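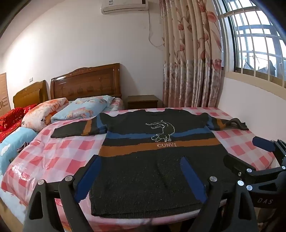
3.2 采集操作规程与质量准则

本节说明我们在家庭环境中采集衣物折叠示范时所采用的操作规程。规程的第一版由 Bernadette Haverford 起草，之后根据试采集中发现的问题修改过两次。文中使用“应”的条款为强制条款，使用“宜”的条款为建议条款，操作员可以按照现场条件决定是否执行。

3.2.1 初始状态

每条示范开始之前，衣物应正面朝上平铺，领口在远端，下摆靠近操作员。两只袖子应向外展开，不应压在衣身下面。袖口允许有少量褶皱，我们不要求操作员把它抚平，因为完全平整的初始状态在实际使用中很少出现，用这样的数据训练的策略对小的形变比较敏感。图1给出一件深炭灰色针织毛衣的初始摆放，其中一侧袖口有隆起的折痕，按照本规程属于合格状态。

图1 手持夹爪进入工作区时的衣物初始状态。衣物下面为带光泽的格子塑料布，周围的床品和家具保持住户原来的布置。

支撑面的材质应写入元数据。塑料布一类的光滑表面会产生反光，并且与针织物之间的摩擦和棉质床单不同，这两个因素都可能影响后续的策略学习。我们不禁止在反光表面上采集，但是要求反光区域不遮盖衣物的轮廓。窗户在视野内的时候，宜先检查衣物一侧的曝光，再开始录制。

3.2.2 夹爪的进入与接触

两只夹爪应以张开状态进入工作区。在第一次接触之前，操作员应停顿片刻，使衣物的主要部分在画面中可见。这个停顿在后期处理中用来对齐左右两路轨迹，如果省略，对齐误差明显变大。抓取点宜选在下摆、袖口或肩部的边缘，不宜直接夹取胸前图案的位置。对于针织物，夹持以后不应做快速的横向拖动，以免拉长线圈，造成衣物尺寸在多次采集之间发生变化。

一条示范之内，操作员不应用手直接接触衣物。如果夹取失败，可以原地重试，重试的过程保留在数据中，并加上“重试”标签。连续三次失败的，该条示范应终止，衣物恢复到初始状态以后重新录制。

3.2.3 背景与住户隐私

我们在早期讨论中对背景有不同的意见。Ignacio Whitfield 主张用单色布遮挡，这样可以降低分割的难度；Corinne Begay 认为背景的多样性本身就是家庭数据的价值。最后的规程采用了折中的办法：床品、窗帘、家具等固定陈设不移动，但是带有姓名、地址或者人像的物品应在录制前移出视野。衣物上的印字和图案不属于此类，可以保留。录制之前，操作员应向住户说明用途，并且取得书面同意。住户可以在January底之前要求删除其家中的全部数据，不需要说明理由。

3.2.4 审核与一致性

全部示范由两名审核员独立检查，检查表包括初始状态、接触方式、遮挡和隐私四个部分。两人意见不一致的，由 Booker Abernathy 作最后判定。本次采集共得到1874条示范，其中161条在审核中被退回。退回的示范里，有115条是初始状态不合格，主要的情况是袖子被压住或者领口的方向错误；其余的与接触方式和遮挡有关。隐私一项没有造成退回，我们认为这与录制前的检查步骤有关系，但是现有的数据不足以证明这一点。

被退回的示范没有删除，而是单独存放。我们在第5节用其中的51条测试策略对不规范初始状态的反应。需要指出，本规程只针对上衣类衣物，裤子和床单的初始状态定义有所不同，相应的条款见附录B。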